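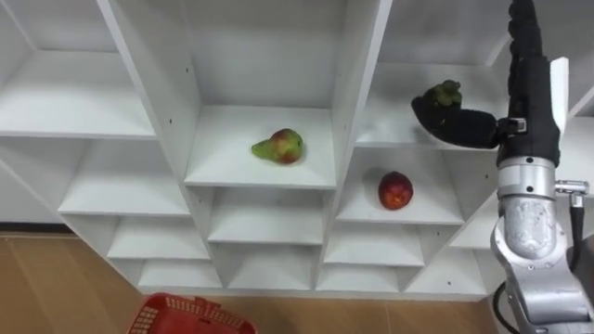 The Waiting Season

How I quit ruining good fruit and learned to leave a pear alone

7 May 2021

For most of my adult life I thought I didn't like pears. I told people this at dinners, with confidence, the way you'd tell them you don't care for jazz. Pears were either wooden or mush, and the skin had that sandy thing going on, and why would anyone bother when there were apples?

Then I spent part of one August in Vandum, helping my cousin paint a house she had no business buying, and the woman next door handed a pear over the fence and said, "Tonight. Don't wait till morning." I ate it over the sink at nine o'clock with paint on my elbows and juice running down to meet it. I had a second one standing in the same spot. I went back out in the dark to see if she was still up (she wasn't, thank goodness).

So I didn't dislike pears at all! I had just never eaten one on the right day.

That sent me down a hole I still haven't climbed out of. I've read old farm bulletins. I've kept a notebook. I have bored my family at length about stems. And last summer I finally drove out to meet somebody who grows the things, to ask all the questions you can't really ask a guy stacking cartons at the grocery store.

Emiliano Palacios has 403 trees on a slope outside Cluda, mostly pears, with peaches along the bottom where the ground is sandier. He planted the first row in 2000, when his kids were small enough to ride in the wheelbarrow with the saplings. He is tall and unhurried and he answers questions with a fruit. You ask him something, he thinks, he walks off, and he comes back and puts one in your hand.

My first question was the one I'd been carrying since Vandum. Why are pears so hard when you buy them?

"They're supposed to be," he said. "If I let it get soft up there, you wouldn't want it."

Most European pears - your Bartletts, your Boscs, your Anjous - go soft from the inside out. Leave one on the branch until it feels ready and the middle is already brown and sleepy while the outside still looks terrific. So growers pick when the fruit is full size and mature but still firm, and the ripening happens later, in a cold room and then in your kitchen. The sandy texture I'd always complained about comes from tiny gritty cells in the flesh, and pears left too long on the tree tend to have more trouble with it.

The test for picking is lovely, by the way. You cup the pear in your hand and tip it up until it's lying sideways. If the stem lets go of the branch, it's time. If you have to yank, go away and come back later. I got to do a whole branch of these and felt like a genius, though Emiliano had picked the branch for me.

Peaches are a different animal. A peach picked too green will get softer on your counter, sure, but it won't get any sweeter, because whatever sugar it has is what the tree gave it. What you gain by waiting is smell and juice. So a peach wants to be bought nearly there, and then given a day or 2 to finish the job.

And don't trust the red! I had been buying peaches by the blush for decades, turning each one over to find the prettiest cheek. The blush mostly tells you about the variety and how much sun landed on that side. What you want to look at is the background color, the part behind the red, near the stem. Green there means it was picked early. Yellow or a warm cream is what you're hoping for. I have since stood in the produce aisle squinting at the stem ends of peaches for so long that a store employee asked if I was all right.

We ate lunch on the tailgate, bread and a hard cheese and the softest pears I've ever been trusted with, and Emiliano told me about the bad years. There was one spring when a frost came through during bloom and he got almost nothing off the top rows. There was a hailstorm that left every peach with little dents. He sold those by the bucket from the side of the road with a sign that said UGLY, and people still ask him when he's going to have the ugly ones again.

I drove home with the windows down and far too much fruit on the back seat, and by the time I reached Hidum my car smelled like a bakery.

Now, the kitchen part. I'll tell you what I do, and you can argue with me.

Pears first. They come home hard and most of them go straight into the refrigerator, in a bag that isn't sealed. Winter pears especially seem to want some cold before they'll ripen properly, and if you bought them from a store they've probably had it already. Then I take out a few at a time and leave them at room temperature. Bartletts are quick. Boscs are stubborn and can sit there looking at you for most of a week. I used to take the whole bag out at once, and of course the whole bag came ready on the same afternoon, and then it was pear everything until we were sick of it.

To check one, press with your thumb right up at the neck, next to the stem. Gently! If it gives a little there, eat it today. Don't squeeze the fat part. By the time the fat part is soft you've missed your chance, and all you've done in the meantime is leave thumb bruises on the thing.

A Bartlett goes from green to yellow as it ripens, which is handy. Plenty of others hardly change at all, so the neck is the only thing I go by anymore.

Peaches I set out stem side down with a bit of space between them, so that one bad one doesn't take its neighbors with it. No bowl. I know the bowl is beautiful. My grandmother's blue bowl is the nicest thing I own and I've wrecked more peaches in it than I'd care to admit, all of them gone soft and brown at the bottom where they were leaning on each other. It holds lemons now. Once a peach smells like a peach from a foot away and gives slightly near the stem, it can go in the fridge for a couple of days if you aren't ready for it. Put it in there hard and you'll very often get a dry, cottony peach that never comes around.

If you're in a hurry, the paper bag trick does work. Ripening fruit gives off ethylene gas, and the bag keeps some of it close by. Add a banana if you've got one. Fold the top over and look inside every day - every single day, please, I say this as someone who once found a bag behind the toaster after a long weekend away.

What about cooking? My friend Cristian Escobar runs the kitchen at Verbeke, a little place with wobbly tables and the best plum tart in the county, and he uses his pears earlier than I would have guessed. For poaching he wants them still firm, just starting to think about it at the neck. A ripe one falls apart in the pot. He peels them, leaves the stems on and simmers them in water and sugar with a strip of lemon peel, and he puts a circle of parchment right on top of the liquid so they stay under. They cool in the syrup. I asked how long they cook and he shrugged and said until a knife goes in without a fight.

Peaches he barely cooks at all. He cuts them in half and puts them face down in a hot pan with butter for 3 minutes, then adds salt, and that's dessert. I tried it at home with salted butter and then salted it again out of habit. Use unsalted.

For the ones that get away from you (there will be some), I make a sort of lazy sauce. Cut out anything brown, chop the rest, and cook it down with a spoonful of sugar and a squeeze of lemon until it looks like something you'd put on yogurt. Pears and peaches can go in together. I've even thrown in a tired apple. It freezes fine in old jam jars as long as you leave room at the top, and in February it's about the most cheerful thing in my freezer.

I called Emiliano again this spring to see how bloom went. The pears had set nicely, he said, and he'd been out thinning the peaches, pulling off perfectly good little green ones so the rest would have room to size up. He hates that job. His daughter does it faster because she doesn't apologize to them. He wanted to know if I was coming back in August, and whether I could bring my own boxes this time.

I've already got them in the garage.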